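Lomcombe open day – progress report for the Galitz fund
Period covered: October

The open day is done, and we are so pleased with how it went! We had 678 visitors through the door on Thursday (last year's figure was 45, when all we had was one evening talk), and the upstairs floor stayed busy until closing.

The hand-held grippers were the big draw. Visitors could watch cloth handling up close, then try a gripper themselves at one of the 7 stations. People who said they "weren't technical" stayed the longest – one family came back twice.

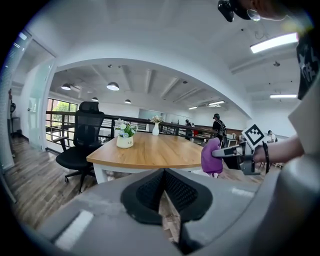 Soft items are still the part of the work we get asked about most, and the questions were good ones. How hard should the jaws squeeze? What happens with a thin fabric? We wrote them all down and will use them to plan the next round of practice tasks at Laing.

Spending on the day came to $1,240, all of it from the outreach line. Most went on printing and the hire of extra tables.

Two things to fix: the sign-in line got long just after lunch, and the talks downstairs were hard to hear. We'd like to borrow the sound system from Skamville next time.

Next steps are a shorter visit for schools and a written guide for the people running stations. A draft of the guide will come with our next report.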